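Packers and sorters wanted to talk about working beside a robot arm

Have you been told a robot will "take the dull bits" off your shift? So were we. The Wakent group is looking for 19 people who pick, pack or sort for a living, at Sterkent, at Jafri or anywhere else, to look hard at the arm being offered to sites this August and say what it would do to their day.

You would come to our room at Ustow for 2 sessions of 160 minutes, starting at 10 am. You watch the arm, try the same sorting by hand, and then tell us what you think about pace, breaks, hours and who gets called over when it stops. We don't sell the thing and you needn't like it. The makers say it frees people for better work. We would like to hear which work, and at what rate of pay.

You need at least a year on a line or in a packing room. No computer skills wanted. Supervisors, please leave the places to your staff. We pay £300 for both sessions, plus bus or train fares. Your employer won't see your name or your answers.

To apply, leave your details at the Ustow front desk and say which shifts you work. 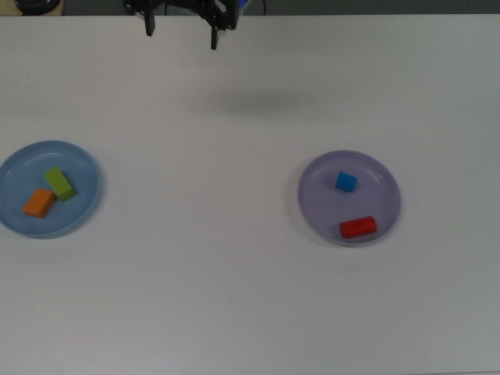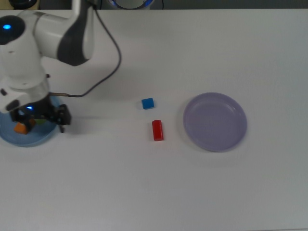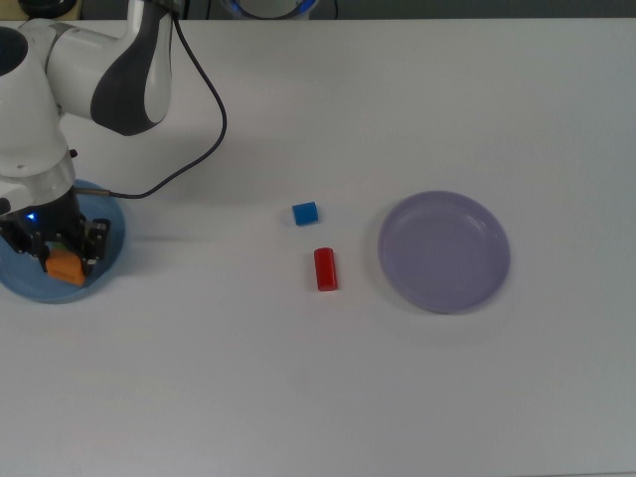 The sorting table at Ustow, with the blue and lavender plates.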